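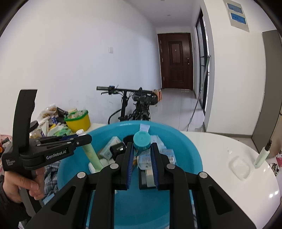
Wakano 생활용품 표시문구 말뭉치

최종 수정: 9월 18일

Wakano는 비누, 치약, 샴푸, 로션 같은 생활용품의 포장에 적힌 한국어 문구를 옮겨 적고 문장 단위로 분류한 텍스트 말뭉치입니다. 전성분 표기, 사용법, 주의사항, 보관 방법, 교환 안내를 다룹니다. 광고 문구는 넣지 않았습니다. 배포본에는 텍스트와 분류 정보만 있습니다.

처음에는 Skusico의 제품 안내문 검색에 쓰려고 만들었습니다. 같은 뜻의 주의사항이 제품마다 조금씩 다르게 적혀 있어 단순 문자열 검색으로는 묶이지 않았고, 그 변이를 모아 둔 자료가 필요했습니다. 지금은 검색과 무관하게 문장 분류, 띄어쓰기 교정, 표기 통일 실험에도 쓸 수 있도록 정리해 두었습니다.

규모와 구성

제품 697개의 표시문구가 들어 있고, 제조사와 판매사를 합쳐 52개 업체의 제품입니다. 업체 이름은 배포본에서 코드로 바꾸었습니다. 문장 분류는 여섯 가지이며 label 필드에 다음 값으로 들어갑니다.

ingredient: 전성분 및 성분 설명
usage: 사용 방법, 사용량, 사용 순서
caution: 사용할 때의 주의사항
storage: 보관과 취급
claim_return: 교환, 환불, 소비자 상담
other: 위에 들지 않는 문장

한 문장이 두 분류에 걸치면 앞부분을 기준으로 정했습니다. 예를 들어 "사용 후 뚜껑을 꼭 닫아 서늘한 곳에 두십시오"는 앞의 "사용 후"만 보면 usage 같지만 그 부분은 때를 나타낼 뿐이므로 storage로 봅니다. 때나 조건을 나타내는 말은 앞부분으로 치지 않습니다. 이 규칙은 초기 작업분에 일관되게 적용되지 않아 나중에 다시 검토했습니다.

파일 구조

data/items.tsv: 제품 한 건이 한 줄
data/sentences.tsv: 문장 한 건이 한 줄
data/variants.tsv: 같은 뜻으로 묶은 표현 목록
docs/guideline.txt: 전사 및 분류 지침
tools/normalize.py: 표기 통일 스크립트

모든 파일은 UTF-8이고 줄바꿈은 LF입니다. 구분자는 탭이며 본문 안의 탭은 공백으로 바꾸었습니다. 엑셀에서 바로 열면 앞자리 0이 사라지는 코드가 있으니 가져오기 메뉴에서 해당 열을 텍스트로 지정하십시오.

필드 설명 (sentences.tsv)

sent_id: 문장 고유 번호
item_id: items.tsv의 제품 번호와 연결
text_raw: 포장에 적힌 그대로 옮긴 문장
text_norm: 띄어쓰기와 기호를 통일한 문장
label: 위의 분류 값
surface: 문구가 적힌 위치. 용기면 body, 겉상자면 box, 별지면 leaflet
doubt: 판독이 불확실하면 1, 아니면 0

surface는 꼭 확인하고 쓰는 편이 좋습니다. 같은 제품이라도 겉상자와 용기의 문구가 다른 경우가 많습니다. 겉상자에는 주의사항 전체가 있고 용기에는 줄인 문장만 있는 식입니다. 두 문구를 합치지 않고 각각 따로 넣었습니다.

전사 원칙

포장에 있는 오탈자는 text_raw에서 고치지 않았습니다. "않 됩니다"처럼 잘못 쓴 것도 그대로 두고 text_norm에서만 바로잡았습니다. 줄바꿈은 문장이 이어지면 지웠고, 번호가 붙은 항목은 번호를 떼어 내고 한 항목을 한 문장으로 보았습니다. 가운뎃점, 쉼표, 빗금이 섞인 성분 나열은 text_norm에서 쉼표로 통일했습니다.

글자가 접히거나 봉합선에 걸려 읽을 수 없으면 해당 부분에 물결표 두 개(~~)를 넣었습니다. 튜브 끝에 눌러 찍은 제조번호와 사용기한은 전사 대상이 아닙니다. 영문과 한글이 나란히 적힌 경우 한글만 옮겼고, 한글 문장 안에 섞인 영문 성분명은 남겨 두었습니다.

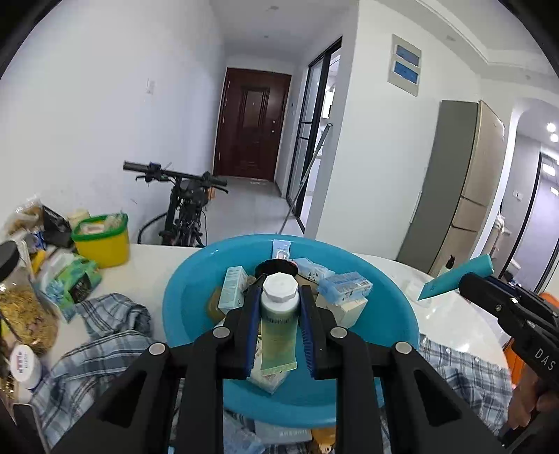 검수

전사는 한 사람이 하고 다른 사람이 대조했습니다. 의견이 갈린 문장은 Anastasia Christodoulou가 지침을 기준으로 최종 결정했습니다. 결정 내용은 guideline.txt 뒷부분에 붙여 두었는데, 날짜순이라 주제별로 찾기에는 불편합니다.

표기 통일은 Riviere 사전을 썼습니다. 사전에 없는 성분명은 원문 표기를 따랐습니다. "글리세린"과 "글라이세린"처럼 둘 다 나타나는 이름은 variants.tsv에 묶여 있고, 대표형은 말뭉치 안에서 더 자주 나온 쪽입니다. 대표형이 표준 표기라는 뜻은 아닙니다.

알려진 문제

세안용품과 구강용품의 비중이 높고 염모제와 제모제는 적습니다. 분류기를 학습시키면 caution 중에서 피부 시험에 관한 문장을 자주 놓칩니다.

수입품에 붙인 한글 스티커는 업체마다 번역투가 심하게 다릅니다. items.tsv의 sticker 열로 걸러낼 수 있습니다.

claim_return에는 거의 같은 문장이 반복됩니다. 학습용과 평가용을 나눌 때 문장 단위로 무작위 분할하면 평가 점수가 높게 나오므로 업체 코드 단위로 나누십시오. tools 폴더에 분할 스크립트는 아직 없습니다.

other에는 재활용 안내와 용량 표시가 섞여 있습니다. 분리할 계획이지만 일정은 정하지 않았습니다.

사용 범위

연구와 교육 목적으로 쓸 수 있습니다. 수정본을 배포할 때는 수정한 파일과 내용을 적어 주십시오. 성분의 안전성을 판단하거나 제품을 비교하는 근거로는 쓸 수 없습니다. 문구는 수집한 시점의 것이며 현재 판매되는 제품과 다를 수 있습니다. 알레르기 등으로 성분 확인이 필요하면 실제 포장을 보아야 합니다.

상담 전화번호와 이메일 주소는 [연락처]로 바꾸었습니다. 빠진 것을 발견하면 sent_id를 적어 알려 주십시오.

변경 내역

이번 판: storage와 usage의 경계에 있던 문장을 다시 분류. doubt 값 누락분 보충. Fandalgate에서 넘겨받은 목록 중 중복 제품 6건 삭제.
이전 판: variants.tsv 추가. 업체 이름을 코드로 변경.

다음 판은 11월에 낼 예정입니다. 그때까지 들어온 오류 신고를 반영하고, 필드 이름은 바꾸지 않습니다.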